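Grulgate Home Arm Service: Kitchen Tips for Subscribing Households

Revised Dec 5, 2022

Households in the Erkham service area receive a tabletop arm, a two-finger gripper and one setup visit under the standard plan. The following advice was compiled by Antigoni Economou from the notes of the installation team. It applies to light kitchen work only: clearing plates, loading a dish rack and moving small items from one place to another.

Preparing the counter

Wipe the surface and let it dry before switching on the arm. Crumbs under the base plate are the most frequent cause of a rocking arm, and tightening the clamp will not cure it. Choose a plain counter where possible. A gray or other mid-toned surface gives the wrist camera a clear edge to find on both pale and dark dishes.

Remove cloths, loose bags and anything with a cord from the reach of the arm. Knives are to be stored elsewhere while the service is running.

Lighting

Light from one side is acceptable if the shadow it throws is soft. Strong sun on glazed plates produces glare, and the arm may stop short of the rim. Draw a blind or move the session to a later hour. Subscribers report more glare stops in July than in any other month.

Placing the rack

Set the dish rack at the far side of the work area, with the slots open toward the arm. Leave one empty slot between plates during the first sessions. Heavy stoneware should be racked by hand — the gripper is rated for everyday plates, and the plan does not cover chips or cracks.

Rubber feet on the rack should be checked each month. A rack that slides will have to be taught again from the beginning.

Practicing with play food

Every household is asked to complete the practice routine before real food is handled. Play food is light and washable, and it does no harm if dropped. Put a single piece on a plate, well away from the rim, and let the arm approach it several times at the slow setting. Long, tapered shapes make good practice, as the fingers must close at the right width.

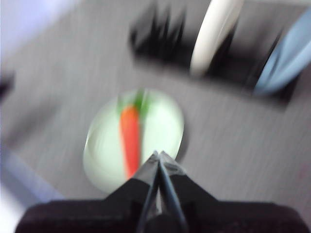

Caring for the gripper

Switch off the arm and wait for the status light to go out. Clean the fingers with a damp cloth and mild soap, then dry them fully. Do not use scouring pads or place any part in the dishwasher. The camera window takes a dry lens cloth only.

Finger pads are supplied in packs of 2. Replace both at the same time, even if only one is worn. The service counter is set for almost 4,000 grips, after which a reminder appears on the panel.

Requesting a visit

Questions about pads, racks or repeat visits may be sent to Magdalini Gavalas at the Erkham service desk. Please have the plan number ready, and quote code 87 if the arm has stopped with its fingers closed.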